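**Ticket 817: word list shows wrong origin for place names**

Opened by: Thanakorn Pongsiri
Project: Storkero place-name dictionary
Status: waiting for reply

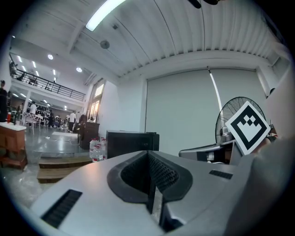 When I open the entry for Thepsuriya, the origin field shows the text of the next entry, Alano. The meaning and the pronunciation are correct. Only the origin is moved by one row. I checked 300 entries by hand and found the same error in 79 of them. All of them have a note in the "older spelling" column.

Steps I did:

1. Exported the list again from Drendov. Same result.
2. Removed the older spellings from a copy. The origins went back to their right place.
3. Put back eight older spellings, one after another. The error returned with the first one that contains a line break.

**19th February, Wiroj Srithong**

Thank you for the clear steps. The import reads a line break inside a cell as a new row, but only for the last two columns. Please can you tell me if the line breaks are needed? Some are between two spellings from different letters, and I do not want to lose which letter is which.

**Thanakorn Pongsiri**

They are needed, but a semicolon would be fine for me. Please do not join the spellings with a space, because several names have two words already. The 1 entry where I am not sure is the river name, the source letter has a fold there and I could not read the ending.

**Wiroj Srithong**

I changed the line breaks to semicolons in the test copy and left the river name as it was. Thepsuriya now shows its own origin. Please check the other entries from your list before I run it on the main one.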